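Grulix portfolio tracker, desktop version: review

Grulix imports broker statements as CSV or PDF and builds a single ledger of holdings, dividends and charges. I loaded 130 transactions from two accounts. Seven needed correcting by hand, all of them share consolidations entered as sales.

Cost basis is worked out on a pooled average, and the figures matched my own spreadsheet to the penny. Currency gains sit in a separate column, which helps at year end.

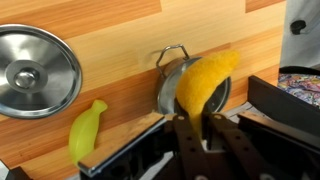 Yellow toy banana and a small steel pot.

Screening is the weak part. Only 20 ratios are offered, debt cover is missing, and filters cannot be saved. Price data lags until the evening update in July builds.

The licence costs £65 a year. Pirkus charges less but has no dividend forecast. Suitable for long-term holders; active traders should look elsewhere.

Reviewed by Thoa Cao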